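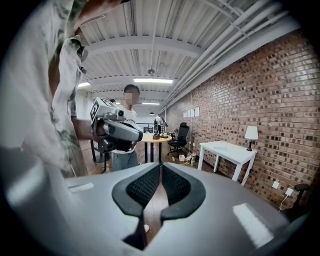
**Call for participants: trial of a draft good-practice code for hand-held gripper recording**

Posted 25 February 2026

Burkuvton is looking for 11 people to help test a draft code of practice for recording household tasks with hand-held grippers. The recordings are used to train robot arms. The draft was written in January by our Pirkness office and now needs to be tried by people who had no part in writing it.

You don't need any background in robotics. We show you how to hold and open the grippers before your first session.

**What you will do**

Each participant comes in for 2 sessions on the Pirkness site. You work through short tasks at a table, such as straightening a cloth or moving small items, while following the draft rules. Afterward you mark up a paper copy of the code: which rules were clear, which got in the way, which you forgot.

The rules under test include:

- Check that the marker cube is firmly seated before every recording. If it shifts, stop and report it.
- Keep fingers and sleeves off the cube faces.
- Anyone else in the room must have signed a consent form. Faces are blurred before files leave the site.
- No recording over floor clutter. Cables, bags and bottles go to the wall first.
- Put the grippers down and rest when your arms get tired. No one will ask you to make up the time.

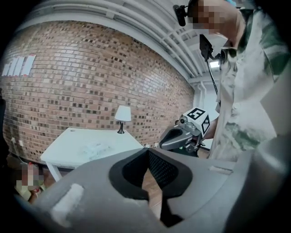 *Table work with the hand-held grippers. A small camera is worn on the forehead.*

Section 4 of the draft covers lifting. It sets out when a participant may raise something above shoulder height and who has to be standing nearby. We have had the most disagreement over this part, so please be blunt in your notes.

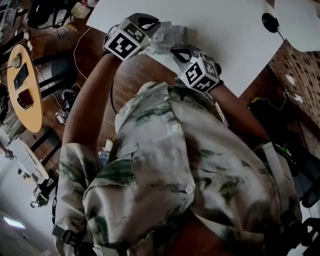

*Overhead hold of a panel, with a marker cube at each hand.*

**Who can apply**

- Adults 18 or over who can stand and use both hands for the length of a session
- Left-handed people are especially welcome – the draft was written by right-handed staff
- Glasses are fine. Tell us if a head strap bothers you.
- Employees of Burkuvton or Grumier, who supply our grippers, can't take part

**Pay and data**

Both sessions are paid, and you are paid for a session you start even if you stop early. You can ask for your recordings to be deleted up to the date printed on your consent form.

**How to apply**

Send a short note to the Ko study desk at Burkuvton, Pirkness, with reference 3287 in the subject line. Say which hand you write with and whether mornings or afternoons suit you. The draft code is document 2919 – ask for a copy if you want to read it before deciding.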